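Window table, Muvthorpe - gallery

Last updated 8 October 2024

Notes on the table at the rear window of the Muvthorpe flat, which doubles as a desk in the evenings. The window frame was repainted in October, two coats of Raudsepp satin white, with a light rub-down between coats. The old paint had lifted along the bottom rail and was scraped back to bare wood first.

The table stands hard against the sill. It is 800 mm deep and takes a standard cloth with enough overhang to clip underneath. Clips are Doltero, set 450 mm apart. Without them the cloth creeps towards whoever is sitting down.

Plants on this side of the flat get morning sun only. Spider plants cope well with that, and with the draught when the top light is open. Watering is every 10 days in winter, from the top, with the saucer emptied afterwards. Feed stops at the end of October. Offsets are cut once they have roots and go into 3 inch pots of Closivus peat-free compost.

Cables come up at the back of the table and run on both sides of it, clear of the saucer. Nothing mains-powered goes on the sill itself.

41 shares - 6 comments 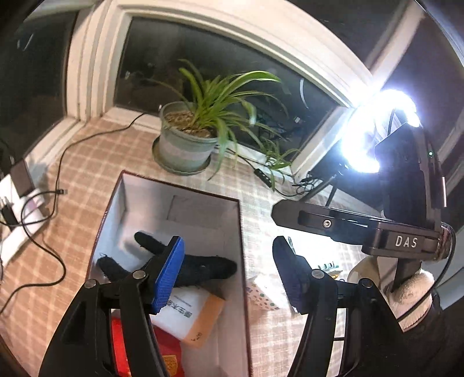 R. Muvthorpe

Spider plant in its pale grey-green pot and matching saucer, after dark. White window frame behind, checked cloth in beige, pink and white. The small black USB hub sits just right of the pot.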